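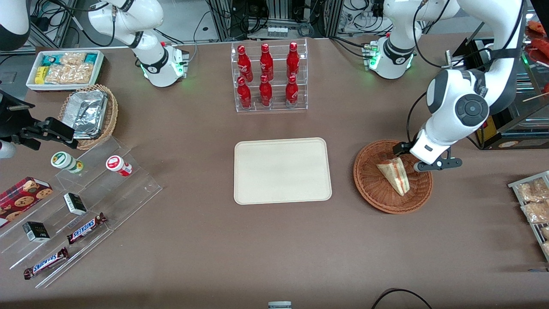
Part 4. Setting up the counter task and recording your first batch

Okay, you've got both arms bolted down, powered and homed (if you haven't, go back to Part 3, I'll wait). Now comes the bit I like best, which is laying out the counter and getting the policy to do some shopping!

A quick word on what we're testing, so the steps make sense. Skeltier is our method for picking items onto a tray from a spoken or typed order. It splits the job in two: a slow planner reads the order and picks the next item and which arm should get it, and a fast controller moves the arms. The planner runs at 2 Hz and the controller at 400 Hz. Most of the trouble people write to me about comes from the layout, so please don't rush this part, even if the layout looks like the easy bit.

4.1 Lay out the counter

1. Put the tray down first. It goes near the center of the table, empty, with its long side facing the front. Everything else gets placed relative to the tray, so if you move it later you'll have to redo steps 2 through 5. Sorry.

2. Set the drinks rack directly behind the tray. We use a clear two-step one with Coca-Cola bottles, one row on each step. Clear acrylic is hard on depth cameras and I did think about swapping it for something solid, but real shops are full of the stuff, so it stayed.

3. Put one wicker basket on the right with a wrapped sandwich in it, and the other on the left with the foil-wrapped items. Lean the sandwich a little so the fingers have an edge to go for. Flat on its base works too, only slower.

4. Set the stepped display along the left side at an angle. Jars, cookies, the little boxes and the Snickers bars go here. Keep the labels turned toward the front of the table, since the planner reads them.

5. Fill in the rest: the snack container behind the left basket, and the wire rack with the bagged baked goods at the right edge. Bags can be messy. I'd even say they should be, because our early runs with perfectly straight bags gave us a policy that fell apart the minute somebody shopped from the container.

Note: left and right are confusing here and I've mixed them up more often than I'd like to admit. In the config file, "left arm" means the robot's own left. From the camera side that arm works over the sandwich basket on the right, and the robot's right arm reaches over the snacks on the left. If you swap them, the planner will happily send the wrong arm across the tray.

Caution: run every loose cable clear of the arms' sweep before you enable torque. A cable lying along the very front edge is okay as long as it's taped down. One that crosses the tray area is not okay.

4.2 Check reach before you run anything

1. Check that the indicator lights on both bases are green. Any other color means a joint hasn't homed, and you want the table in Part 3.

2. Start the Limus viewer and choose Reach Check. It takes each gripper to a hover point above its own basket and stops there.

3. Look at the fingertips. They should clear the rim of the basket. If a finger touches the wicker, raise the hover height in the layout file and try again.

4. Repeat for the drinks rack. The back row is the tight one! The fingers need to get around the cap without brushing the bottle next door.

Caution: Reach Check moves slowly but it does not look for hands. Keep yours off the table until the viewer says Parked.

4.3 Record a batch

1. Type an order into the order box. Start with something small, like "a sandwich and a Coke." Long orders are fun, but they make it hard to see which stage went wrong.

2. Press Record, then Run. The arms can both be moving at once, so don't panic when one sets off before the other has finished.

3. When the run ends, mark it Good, Partial or Bad. Partial means the right item got to the tray but something else was knocked over or dragged along. Please use Partial. We first had only Good and Bad, and everyone filed the sloppy runs under Good (me included), and the policy learned to be sloppy.

4. Put the items back and move at least a few of them before the next run. A hand's width is plenty.

Note: each run saves up to 4,000 controller steps and then stops on its own. If yours keep hitting the limit, the arm is probably hesitating over the clear rack. Turn on the wrist view in Limus and see whether the bottle edges flicker.

4.4 What we saw with this layout

We compared Skeltier with Lashari, our older single-stage policy, on the same counter and the same orders. Skeltier did better on anything that needed both arms, and it was much less likely to grab the neighboring item on the stepped display. On single bottles I couldn't tell them apart. Foil is still a weak spot for both. The crinkles catch the light differently every time, and the grip point wanders. If you have a fix for that, I'd love to hear it.

The layout file for this counter ships in the Gatach folder as counter_default. Copy it before you edit it. I overwrote mine in March and spent an afternoon with a tape measure getting it back.

Next up is Part 5, training on your own runs.

Last revised September 16, 2021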